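4.2 Rehearsed tasks and the work left over

The claim most often made for household robots in holiday accommodation is that they relieve room attendants of fetching and putting away. We were shown this claim in its strongest form at Braltidetti, which manages furnished rentals and was trialling a two-armed machine supplied by Tundus. Before any unit entered a real property, the supplier rehearsed each task in a simulated bedroom, and attendants were asked to comment on the results.

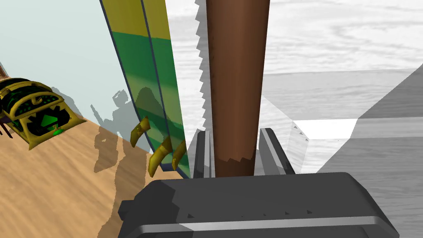
Attendants were rarely asked the question they wanted to answer, namely who would be sent in when a task failed. Of the 11 we interviewed, eight raised it without prompting. Ramesh Shukla, a maintenance supervisor, noted that the hand saw in the rehearsal was held by its handle with both fingers closed on it, and said he had no quarrel with that. His quarrel was with the room. "Show me one with a wet towel over everything," he said. Khanyisile Sithole, a senior attendant, made much the same point about time - the minutes spent clearing a floor so that a machine can cross it are not recorded against the machine.

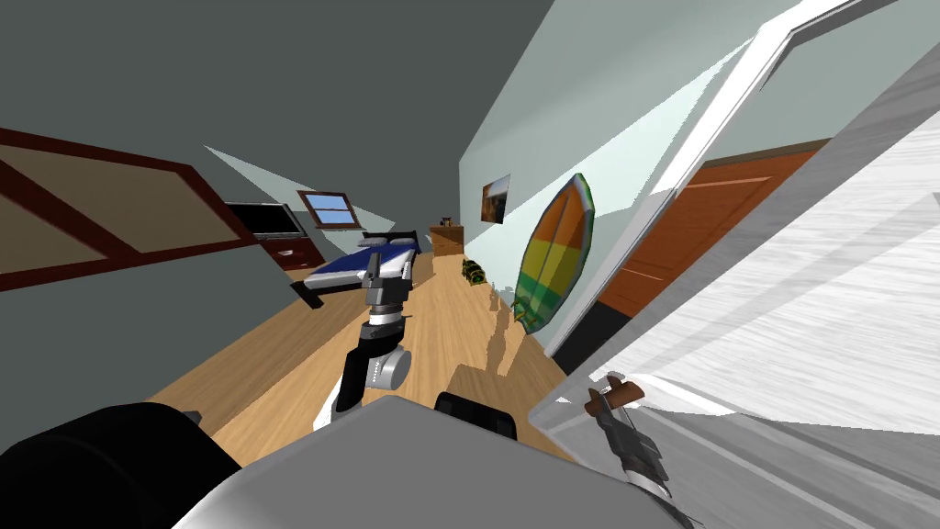 4.3 Who watches the machine

Braltidetti's business case assumed that one person could supervise five units. In the July trial the figure was never higher than two, and supervision fell to the attendants, on their existing pay grade. Management described this as upskilling. The people concerned called it minding. Much of it meant waiting through an approach to an object and judging whether to step in before the fingers closed (Figure 6), a decision for which they had received about 5 hours of training and no written guidance.

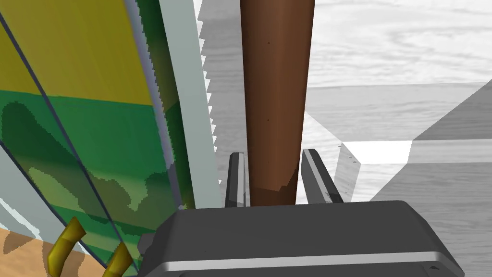 Figure 6. Simulated rehearsal: gripper open, with the saw handle between the fingers.

We do not dispute that the grasping has improved. We do doubt that a rehearsal can tell an employer much about staffing, and we found no attendant whose rostered hours had been cut fairly or otherwise as a direct result.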